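Notes for anyone collecting with the Wavell set, or about to label it. Please read the whole file once — it's short, and most of the mistakes we fixed in May came from people skipping straight to the upload step!

## What's in it

The first release holds 879 episodes of household pick-and-place recorded with hand-held grippers. Of those, 753 passed review and are in `train/`. The rest sit in `held/` with a note on each. We're aiming for 1000 reviewed episodes, and we'd love your help getting there.

## Good practice while recording

- Choose the object before you start, and type its name into the session sheet.
- Move at a pace you'd use with a full cup of tea.
- Keep your free hand out of the grasp.
- One object, one episode. If you drop it, stop and start a new one.
- Tell people nearby that you're recording. Anyone who wants to stay out of it gets to stay out of it, no discussion.

Plants are my favourite category by a mile. Leaves bend, stems swing about, and the pot is often the only sensible thing to hold. Rule 2 in the labelling guide covers them: name the pot and the plant as one object, and put "artificial" in the notes field when it is. 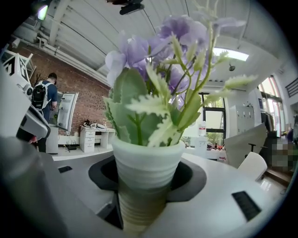

*Artificial plant with lavender-purple flowers, its ribbed pot standing in a round opening in the tabletop.*

For pots in openings, holders or stands, lift straight up until the base is clear, then move sideways. Label the lift and the sideways move as separate steps, even when they run together. Zofia Chmielewska wrote the wording for this and it has cleared up so many arguments — thank you, Zofia!

## Faces and privacy

Blur faces before anything leaves the recording laptop. Reviewers check again, and a missed face sends the whole episode back to `held/`. Backs of heads are fine to keep. Name badges and screens aren't.

## Review

Every episode gets two reviewers, neither of them the person who recorded it. Tetsuya Onishi settles ties.

## Changes

September 3, 2024: added the lift rule, split `held/` by reason, fixed the spelling of "saucer" in the object list.

Questions and corrections go to Wenche Söderlund. Pull requests are very welcome, small ones especially.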